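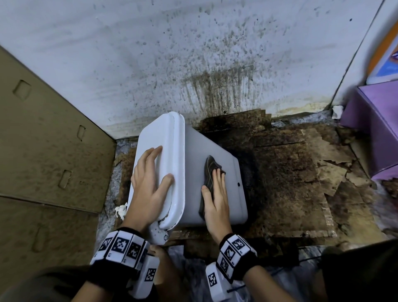 Figure 1. Wiping the broad face of a white plastic container with a dark gray-brown cloth, container laid on its side. Stained floor and lower wall behind.

Progress report: Container Reuse and Storeroom Recovery
Prepared by I-hsuan Mok for the Fandell Fund
9th October

1. Scope of the period

Work in this period covered the cleaning and sorting of plastic containers at the Husard storeroom, and a condition check of the room itself. The grant covers containers only. Repairs to the wall and floor are outside the budget and are reported under section 4 for information.

2. Cleaning

Containers are cleaned by hand, one at a time, on the storeroom floor. The container is laid on its side with the broad face up. One hand holds the lid end steady and the other works a cloth across the face. The lid rim is done last. Grime collects along the lower part of the rim and around the small metal fitting at the corner, and a cloth does not reach all of it. A narrow brush has been added to the kit for this purpose.

Units with a hole in the face, as in Figure 1, are kept in a separate stack until Astell confirms whether the hole is part of the original design. No unit has been rejected on this ground so far. Until an answer is received these units are cleaned and logged as "hold."

Average handling time is 10 minutes per unit, including the log entry. The plan allowed seven. The difference is almost entirely lid work.

3. Output against plan

Target for the full grant: 300 units
Cleaned and logged to date: 90
Inspection of cleaned units: started, results in the next report

The count is behind the schedule in the original proposal. Two causes are recorded: the longer handling time noted above, and a late start while access to the storeroom was agreed with the building owner, Hlongwane. No change to the target is requested. The work plan has been revised to add a second cleaning place at the far end of the room, and completion is now expected in December.

4. Condition of the room

The floor is heavily stained and shows water damage. The lower part of the wall carries dense dark speckling, heaviest near the floor, with brown-black drip streaks running down to the baseboard. Paint on the baseboard is yellowed. The upper wall is lighter, with scattered marks only. The source of the water has not been identified. Hlongwane has been informed in writing and a reply is pending.

Cleaned units are not left in this part of the room overnight. They are moved to the shelving in the corridor at the end of each shift.

5. Spending

Spending to date is $3094, covering cloths, brushes, gloves, shelving and wages. No line is over budget. Receipts are held at the Husard office and can be sent on request.

6. Next steps

Set up the second cleaning place. Obtain the answer from Astell on the held units. Begin moving inspected units out to the receiving sites once the first inspection results are signed off.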